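4.3 盤面の登録と把持計画の確認

ここまでの設定、お疲れさまでした。この節では、Zovbridge にチェス盤の位置を覚えさせ、駒の認識と把持計画がかみ合っているかを見ていきます。少し手間のかかるところですので、お茶でも用意して、ゆっくり進めてください。

1. 制御画面で「低速モード」を選び、速度の上限を50%にします。慣れた方も、初回だけはどうかこの設定でお願いします。

2. 「盤面登録」を開き、盤の四隅を順に指定します。木枠の外側ではなく、マス目の角を選んでください。枠まで含めてしまうと、奥の列で指の位置が少しずつずれていきます。

3. 「待機姿勢へ」を押し、手先を盤の端の上方に移します。駒に触れない高さで止まることを確かめてから、次へ進みましょう。

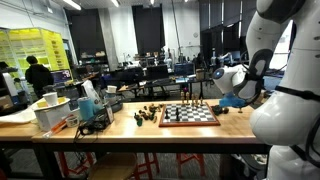
4. 「駒の検出」を実行します。点群は1回につき2,048点に間引かれます。盤の外に置いた駒も検出されますが、一覧では「盤外」と表示され、計画の対象にはなりません。

注記:黒い駒が黒いマスに立っていると、輪郭の信頼度が下がりがちです。その場合は「深度優先」に切り替えて、もう一度検出してみてください。

5. つかみたい駒を一覧から選び、「計画のみ」を押します。この段階ではアームは動きません。画面の軌道を再生して、隣の駒との間に余裕があるかをご覧ください。奥の列で駒どうしが近いときは、指の開き幅を一段狭めると通りやすくなります。

注意:「実行」を押す前に、アームの可動範囲に人がいないことを必ず確認し、非常停止ボタンに手が届く場所に立ってください。

6. 「実行」を押します。アームが奥の列の上に来たところで一度「一時停止」を押し、画面上の手先と実際の手先を見比べます。ずれが目立つようでしたら、面倒でも手順2からやり直すのがいちばんの近道です。

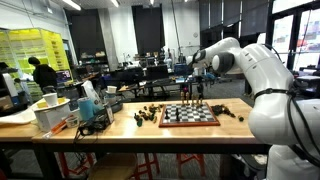 計画が「エラー418」で止まるのはなぜですか。

選んだ駒に届く姿勢のうち、衝突しないものが見つからなかったときに出るエラーです。接近方向を「自動」に戻して、もう一度「計画のみ」を押してください。それでも出る場合は、衝突判定の余白を初期値の2cmに戻し、再計算をお試しください。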